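Games Design, Unit 3: Handling Models in Racing Games
Handout 4 – Grip, drift and the bit in between

Last time we looked at how a track gets laid out. Now for my favourite part of the whole unit: why a car feels good to drive! We'll use Skevis Rally, the little racer from Nernitz, because its handling settings are open to players and you can change them while the game is running.

Every car in the game has a grip value between 0 and 200. A high number holds the car to the road, a low one lets the back end slide. The starter car, the Brekke, sits at 90, and it's a lovely thing to learn in – it forgives late braking and tells you clearly when you've asked too much of it. 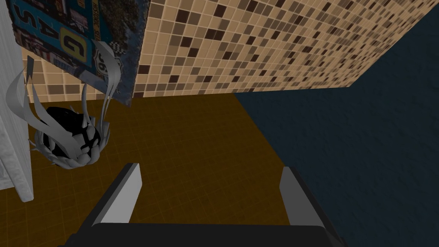

The Mollar is a different animal. It has 582 horsepower and far less grip at the rear, so it wants to be steered with the throttle. Lift off halfway round a hairpin and it swings round beautifully. Do the same thing on gravel and you'll be facing the way you came (we've all done it, me included).

Terms to know:
Understeer – the front tyres give up first and the car runs wide.
Oversteer – the rear tyres give up first and the car turns in too much.
Assist – hidden help from the game, such as gentle braking before a bend.

Notice how much work the assists do. Switch them all off, drive the forest stage once, then bring them back one at a time. Steering help makes the biggest difference on a keyboard, and with a wheel you may hardly feel it.

For next session: drive stage 18 in both cars with the same assists and write down your times. Then change one setting, only one, and run it again. Bring your notes, even the messy ones – we'll compare them in pairs before moving on to computer-driven rivals.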